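Home Planning Setup Spares Contact

4. Before You Order Hand-Held Grippers

1. Count operators, then price a pair for each. Yeh's quote assumed one gripper apiece. Ours didn't survive Tuesday. 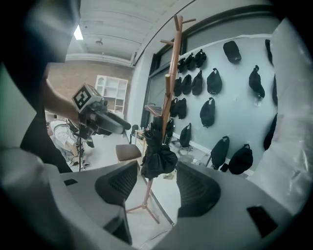

2. Ask Turmont what the 40-hour battery figure was measured on. We plan on 7.

NOTE: "Works with any object" is a sales line - test tall, awkward items yourself.

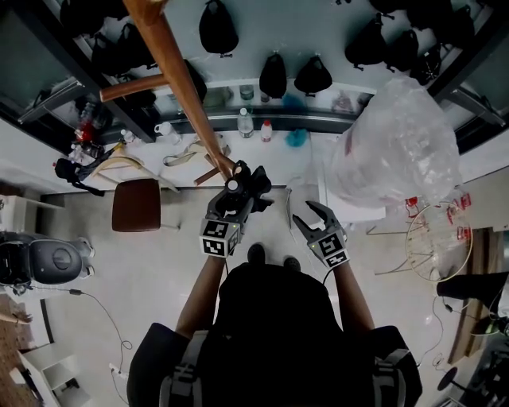 3. Hold back 20 percent for pads and marker cubes. Li-hua Wu thinks that's low.

CAUTION: Don't sign a service plan before the trial ends.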